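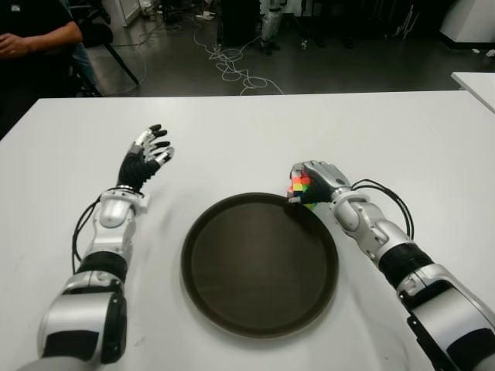

2023년 10월 26일

요즘 제 하루는 큐브로 시작해서 큐브로 끝나요. 네, 그 알록달록한 정육면체요! 초등학교 때 사촌 오빠가 한 면만 맞춰 놓고 으스대던 그거요. 저는 그때 한 면도 못 맞춰서 스티커를 떼어다 붙였던 사람인데요 (다들 한 번쯤 해 보셨죠? 모서리가 들떠서 금방 들켰어요) 이 나이에 다시 붙잡게 될 줄은 몰랐네요.

발단은 Prasstead로 이사 오면서 짐을 정리하던 날이었어요. 주방용품이라고 적어 둔 상자를 열었더니 국자랑 체망 밑에서 큐브가 하나 굴러 나오더라고요. 누가 여기다 넣었는지 저도 모르겠고 남편도 모른대요. 아무튼 짐 풀기 싫던 차에 바닥에 주저앉아서 돌리기 시작했는데, 정신 차려 보니 저녁이었어요. 국자는 그대로 바닥에 있고요.

그래서 본격적으로 해 보기로 했습니다. 공식을 외우는 건 생각보다 할 만했어요. 저는 제일 쉬운 층별 맞추기로 배웠는데, 맨 아랫줄 십자 만들고, 모서리 넣고, 가운데 층 채우고, 마지막 층에서 한참 헤매는 그 순서 있잖아요. 처음 성공하는 데 꼬박 3일이 걸렸고 그날은 아까워서 섞지도 못하고 베개 옆에 두고 잤어요. 다음 날 아침에 아이가 신나게 섞어 놨지만요…

오늘 쓰고 싶은 얘기는 공식보다는 자리 얘기예요. 큐브 하는 자리! 큐브가 작은 물건이라 아무 데서나 할 수 있을 것 같죠? 저도 그랬는데, 하다 보면 은근히 환경을 타더라고요.

처음에는 소파에서 했어요. 그런데 저희 집 소파 옆 조명이 노란빛이라 주황색이랑 빨간색이 정말 구분이 안 가요. 흰색이랑 노란색도 헷갈리고요. 다 맞췄다고 소리 질러 놓고 창가에 가져가 보면 모서리 하나가 틀려 있고, 그게 몇 번 반복되니까 부아가 나서요. 그다음엔 식탁으로 옮겼는데 저희 식탁이 나무라 흠집 날까 봐 내려놓을 때마다 조심조심, 손은 급한데 마음은 또 식탁 걱정을 하고 있으니 집중이 될 리가 없죠.

제 결론은 하얀 테이블이에요. 하얀 바탕에서는 큐브 색이 제일 또렷하게 보여요. 주황, 빨강, 초록, 노랑이 다 제 색으로 딱 보이니까 다음에 어느 조각을 찾아야 하는지 눈이 먼저 알아채는 느낌이랄까요. 흰색 면만 좀 손해를 보는데, 바탕이랑 같은 색이라고 해서 못 찾은 적은 아직 없어요.

그리고 쟁반! 이건 진짜 추천하고 싶어요. 둥글고 짙은 갈색에 테두리가 살짝 올라온 무광 쟁반인데, 하얀 테이블 한가운데 놓으면 그것만으로 자리가 생긴 기분이 들어요. 저는 손에서 큐브를 놓을 때 꼭 쟁반에 내려놓거든요. 시작할 때 거기서 집어 들고, 끝나면 거기에 탁. 별것 아닌 규칙인데 이렇게 정해 두니까 큐브가 소파 틈으로 사라지는 일이 없어졌어요. 예전엔 큐브 하는 시간보다 찾는 시간이 더 길었던 것 같아요.

쟁반 고르실 때 제 나름의 기준을 적어 보면요.

- 테두리가 너무 높으면 손이 걸려요. 낮은 게 집기도 내려놓기도 편해요.
- 번쩍거리는 것보다 무광이 눈이 덜 피곤해요.
- 테이블이 하얗다면 쟁반은 진한 색으로. 밝은 쟁반도 써 봤는데 어디까지가 쟁반인지 자꾸 헷갈렸어요.
- 안에 다른 걸 담지 않기! 열쇠 하나 놓기 시작하면 그날로 잡동사니 쟁반이 됩니다 (경험담이에요)

무광이라도 자잘한 자국은 생겨요. 각도에 따라 희끗하게 보이는데 저는 이게 싫지 않더라고요. 처음엔 열심히 닦았는데 요즘은 마른 천으로 한 번 쓱 훑고 말아요. 남편은 이럴 거면 도마를 쓰라고 하는데 저는 못 들은 척합니다. 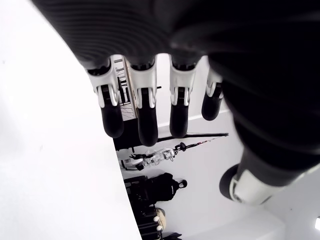

*손가락 사이사이로 보이는 하얀 방. 왼쪽 면은 빛을 잔뜩 받아서 새하얗게 날아갔어요.*

테이블도 하얗고 방도 하얀 곳에 있으면 시간이 이상하게 흘러요. 눈 둘 데가 없으니까 자연스럽게 손에 든 것만 보게 되고요. 집을 전부 하얗게 칠하자고 했더니 가족 회의에서 바로 부결됐습니다. 아이 크레파스를 생각하면 저도 할 말이 없네요. 대신 작은방 벽 하나는 허락받았어요! 페인트는 아직 못 골랐는데, 흰색이 그렇게 종류가 많은 줄 누가 알았겠어요. 견본을 보고 있으면 다 똑같아 보이다가, 벽에 대 보면 또 다 달라 보여요. 푸른 기가 도는 건 겨울에 추워 보일 것 같고 크림빛은 제 큐브 노란색이랑 싸울 것 같고요.

참, 잡는 법 얘기도 조금 할게요. 댓글로 Catinca Oprea 님이 자꾸 큐브를 떨어뜨린다고 물어보셨는데, 저도 그랬어요. 저는 너무 꽉 쥐어서 문제였더라고요. 손바닥 전체로 움켜쥐면 층이 서로 눌려서 뻑뻑해지고, 뻑뻑하니까 더 힘을 주고, 그러다 튀어 나가요. 엄지랑 나머지 손가락 사이에 끼우듯이 잡고 손바닥은 살짝 비워 두니까 훨씬 낫더라고요. 연습할 때는 쟁반 바로 위, 낮은 데서 해 보세요. 떨어뜨려도 멀리 안 굴러가고 소리에 놀라는 정도로 끝나요. (밤에는 쟁반에 얇은 천 하나 깔아 주시고요. 아랫집과의 평화를 위해…)

기록도 궁금해하시던데, 부끄럽지만 지금 제 최고 기록은 51초예요! 잘하시는 분들한테는 느긋한 산책 수준이겠지만 저한테는 엄청난 숫자라서 냉장고에 써 붙여 놨어요. 목표는 12월까지 30초인데 요즘 하는 걸로 봐서는 좀 무리인 것 같기도 하고요. 마지막 층 공식을 더 외워야 한다는데 외우면 앞의 것을 까먹어요. 어제는 제일 처음 배운 공식이 갑자기 생각이 안 나서 한참을 멍하니 있었어요. 손은 아는데 머리가 모르는 그런 상태 아시죠? 생각하지 말고 그냥 돌려야 나오는데 생각을 안 하려고 생각하고 있으니 될 리가요.

다음 글에서는 큐브 청소하는 법을 써 볼까 해요. 분해까지는 무서워서 아직 못 해 봤고, 틈새 먼지 터는 정도만 하고 있거든요. 분해했다가 다시 조립하신 분 계시면 팁 좀 남겨 주세요. 조각 하나를 돌려 끼우면 영영 안 맞춰진다는 말이 있어서 겁이 나요. 그리고 작은방 벽에 어울리는 흰색 추천도 계속 받습니다!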